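Hiladwood Neighborhood Association
Minutes of the General Meeting
Jun 3, 2019

Meeting called to order at 7:05 p.m. in the branch library meeting room. The chair presided. A quorum was present.

Minutes of the previous meeting
Approved with one correction. Under "Streets," the crosswalk request was for Brukov Avenue at the school entrance, not at the bus shelter. The secretary will fix the posted copy.

Financial report
The checking account is in good order and all bills are paid. The insurance premium went up again and was paid in March. A member asked if the association could pay it in two installments next year. The board will ask the agent. Report accepted.

Old business

Brukov Avenue crosswalk. The city traffic office has answered our letter. They will put out a counter after school lets out for the summer. Several members objected that a count taken during vacation will show hardly any foot traffic. Moved and seconded to write back and ask that the count be done once school is in session again. Carried.

Storm drains. The drain at the low end of Ultach Lane is still backing up. The city crew came out and cleared the grate, but water stood across the sidewalk again after the next heavy rain. A resident of the lane thinks the pipe itself is crushed near the old maple. The secretary will file a new request and ask for a camera inspection of the line. Residents are asked to report standing water every time, even if they have reported it before.

Görtz Park fence. Two bids received for the section along the ball field. The lower bid is $3,000 and does not include hauling away the old posts. The higher bid includes it. Discussion went on for a while. Moved to accept the lower bid provided members can take the posts to the yard themselves. Seconded. The vote was 13 in favor, 4 opposed. Carried. Work may not begin until the parks department signs the permit.

New business

Plastic bags and film. The hauler has sent notice that bags and film are no longer accepted in the curbside carts. Carts with film in them may be tagged and left. This covers grocery bags, trash bags, dry cleaning bags and the clear wrap from cases of water. Recyclables are to go in the cart loose, with no bag around them. Several people said they had been bagging their cans for years and had never been tagged. The chair read the notice aloud, and it will be posted on the association's page. The grocery store on Brukov Avenue has a drop bin for clean, dry film just inside the entrance. Moved and seconded to print a half-page flyer for the block captains to hand out. Carried. Printing not to exceed $40.

Yard sale. The date was left open. The Ultach Lane residents would like it moved to the fall on account of the heat. The chair will put a question in the newsletter. Household limit stays at up to 5 tables per driveway.

Street lights. Out in front of the church lot and at the corner by the mailboxes. Pole numbers are needed before the utility will take the report. A member who lives near the lot will get both.

Dogs off leash in Görtz Park. Complaints were heard, mostly about early mornings. The sign at the north gate has faded. The board will ask parks for a replacement. No motion.

Announcements
The library will close early for carpet work later this month. The evening book group will meet in the church hall that week. Newsletter items are due to the secretary by the 15th.

There being no further business, the meeting was adjourned at 8:40 p.m.

Respectfully submitted,
Secretary

Attachment
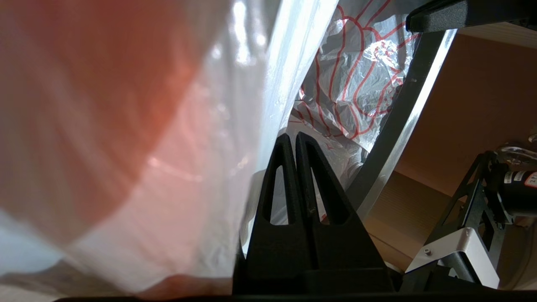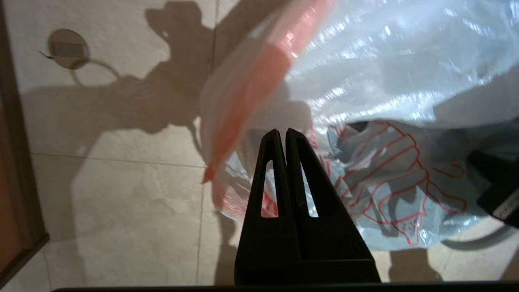 Translucent plastic bag, both pictures.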